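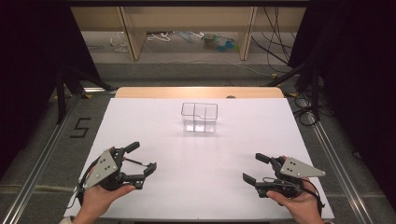
Recipiente rectangular de plástico transparente con división interior y una muesca en el borde superior del compartimento izquierdo.

Organizador transparente de sobremesa

Se denomina organizador transparente de sobremesa al recipiente abierto, de material incoloro y paredes delgadas, destinado a mantener a la vista objetos de uso frecuente en escritorios, estanterías, mostradores y cajones. El término abarca tanto las cajas de un solo hueco como las divididas en compartimentos, y en el comercio se aplica a veces, por extensión, a los expositores verticales y a los portafolletos.

Denominación

En los catálogos en lengua española conviven las expresiones «organizador», «separador», «caja compartimentada» y «cubeta transparente». En papelería se prefiere la primera. «Cubeta» es más habitual en el equipamiento de comercios y en el ámbito sanitario, donde suele designar piezas apilables. La voz «metacrilato», que en rigor nombra un material, se usa coloquialmente para el objeto completo, incluso cuando está fabricado con otro plástico.

Materiales

Los dos materiales más extendidos son el poliestireno cristal y el polimetilmetacrilato, conocido este último como acrílico o metacrilato. El poliestireno es económico y se moldea con facilidad, pero resulta quebradizo y se agrieta con ciertos disolventes. El acrílico ofrece mayor transparencia y mejor comportamiento a la intemperie, aunque también se raya. En menor medida se emplean el tereftalato de polietileno y el policarbonato – más resistente al impacto y de precio superior.

A simple vista es difícil distinguir unos de otros. El símbolo de reciclaje grabado en la base, cuando existe, constituye la indicación más accesible para el usuario.

Fabricación

Las piezas de gran tirada se obtienen por inyección en molde. Las de series cortas se construyen a partir de planchas cortadas, que después se doblan con calor o se unen con adhesivo. El primer procedimiento deja por lo general esquinas redondeadas y una ligera inclinación de las paredes, necesaria para el desmoldeo; el segundo permite ángulos más vivos y medidas a petición del cliente. Los cantos de las piezas cortadas pueden pulirse a la llama o con disco.

La casa Bettencourt, dedicada al equipamiento de papelerías, comercializó una serie inyectada con el nombre de Drovent, cuya primera tirada fue de 3.000 unidades. De ella se retiraron 491 por burbujas en la pared divisoria, defecto que se corrigió modificando el punto de entrada del material en el molde.

Elementos

El cuerpo más común es un prisma rectangular abierto por la parte superior. Sobre él pueden aparecer los siguientes elementos:

División interior. Tabique fijo o extraíble que separa el volumen en compartimentos. Los tabiques fijos aportan rigidez; los extraíbles se alojan en ranuras y facilitan la limpieza.

Muesca. Rebaje practicado en el borde de una pared. Según el modelo, facilita la extracción de tarjetas, sobres u otros objetos planos.

Base. En las cajas coincide con el fondo del recipiente. En los expositores verticales puede sobresalir del cuerpo para aumentar la superficie de apoyo.

Topes. Pequeñas piezas de silicona o fieltro adheridas a la base, frecuentes en los modelos pensados para muebles barnizados.

Visibilidad y emplazamiento

La transparencia permite identificar el contenido sin etiquetas, pero hace que el propio recipiente destaque poco. 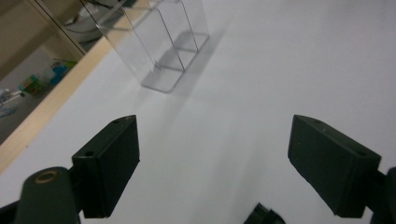

Sobre tableros blancos, las paredes incoloras se reconocen ante todo por los cantos, que recogen la luz en forma de líneas finas, y por la sombra tenue que la pieza proyecta. En puestos de atención al público se recomienda por ello situar el organizador lejos del borde de la mesa y evitar los lugares de paso de brazos y carpetas. Las superficies de madera o de color medio ofrecen un contraste algo mayor.

La luz directa del sol puede amarillear determinados plásticos con el paso de los años. El efecto es más acusado en el poliestireno sin aditivos protectores.

Usos

En la oficina, el organizador de dos compartimentos se destina sobre todo a separar útiles de escritura y notas adhesivas. En el hogar se ha generalizado en cuartos de baño, despensas y cajones de cocina. El comercio minorista lo utiliza junto a la caja registradora para artículos pequeños, y los archivos y bibliotecas, para fichas y papeletas.

Raquel Leitão, autora del inventario del archivo comercial Konevari, catalogó 2.473 piezas de mobiliario menor y las agrupó en 17 categorías. Los recipientes transparentes figuran en dos de ellas – una para las cajas y otra para los expositores –, distinción que recogió más tarde el fabricante Drostorwood en sus estanterías de madera con cubetas incorporadas.

Limpieza y conservación

El polvo se adhiere con facilidad por efecto de la electricidad estática. La limpieza se efectúa con agua templada, jabón neutro y un paño de microfibra. Deben evitarse el alcohol, la acetona y los limpiacristales con amoníaco, que pueden velar el acrílico o provocar microfisuras. Los arañazos superficiales del metacrilato admiten pulido con pastas específicas; en el poliestireno el resultado es irregular.

Para el almacenamiento se aconseja intercalar papel de seda entre piezas apiladas.

Véase también

Bandeja portadocumentos
Expositor de mostrador
Polimetilmetacrilato
Separador de cajón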